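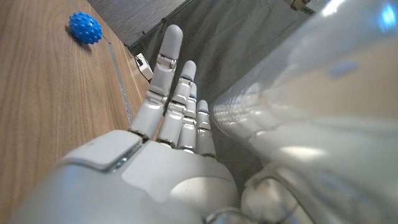 *Hedoston Evening Bakers – bread group notes*

# Keeping a rye starter going, and baking a loaf from it

Quite a few of you took a jar of starter home in March and have since written to me in varying states of worry, so I've put everything I tend to repeat into one page. It's longer than I meant it to be. If you only want the loaf, skip down to the second half, though I'd still love you to read the feeding part at least once!

## Looking after the jar

A rye starter is a forgiving thing, much more so than the white wheat ones, which sulk if you go away for a weekend. Mine lives at the back of the fridge behind the mustard and gets fed when I remember. It has survived a house move, two heatwaves and my brother-in-law, who once mistook it for old houmous and had to be stopped at the bin.

To feed it:

1. Take the jar out and stir in any grey liquid sitting on top. It smells sharp, a bit like nail varnish, and it only means the starter is hungry.
2. Spoon out all but a heaped tablespoon. The leftovers can go into pancakes or crackers.
3. Add equal weights of wholemeal rye and lukewarm water. For a small jar, four tablespoons of flour is plenty, and then match the weight with water.
4. Stir until you can't find any dry bits, scrape down the sides and rest the lid on loosely.
5. Leave it on the worktop until it has risen and the top looks pocked, then put it back in the fridge or bake with it.

If you see pink or orange streaks, or anything furry, throw the whole lot out and ask me for a new spoonful. I always have spare, and so does Femke Groen, who keeps hers rather stiffer than mine – more of a paste, really – and gets a lovely mild loaf from it.

Jars: I like the straight-sided sort, as you can get a spatula right down into the corners. Put a rubber band round it at the level of the starter when you've fed it, and you'll be able to tell how far it has climbed.

## The loaf

This makes one tin loaf. It's dense and moist, and it keeps for the best part of a week in a cloth.

- 400 g wholemeal rye flour
- 243 g active starter (yes, I know, but that's what the jug came to the time it worked best, and I've been superstitious ever since)
- 350 g lukewarm water
- 8 g fine salt
- a spoonful of treacle, if you like it dark

Mix everything in a big bowl with a wooden spoon. You don't knead rye, and if you try you'll simply end up wearing it. It should look like wet cement, and every new baker thinks they've got it wrong at this point and reaches for more flour. Please don't!

Grease the tin well, including the corners, and scrape the dough in. Wet your palm and smooth the top, then dust it thickly with flour. Cover it and leave it somewhere warm until the floury top has cracked and small holes are showing. In my kitchen that takes roughly 4 hours, longer in winter.

Heat the oven to 230°C. Bake for twenty minutes, turn it down to 190°C and give it another forty. Tip the loaf out and put it back in without the tin for the last ten minutes if you like a firm crust on the sides.

Now the hard part, which is leaving it alone until the next day. Cut it warm and it will gum up your knife. Frans Martens waits two days and says the flavour is better still – I've never managed to find out.

Next bake is Fri 21 August, usual kitchen. Bring a tin and an apron, and a lidded tub if your starter needs replacing.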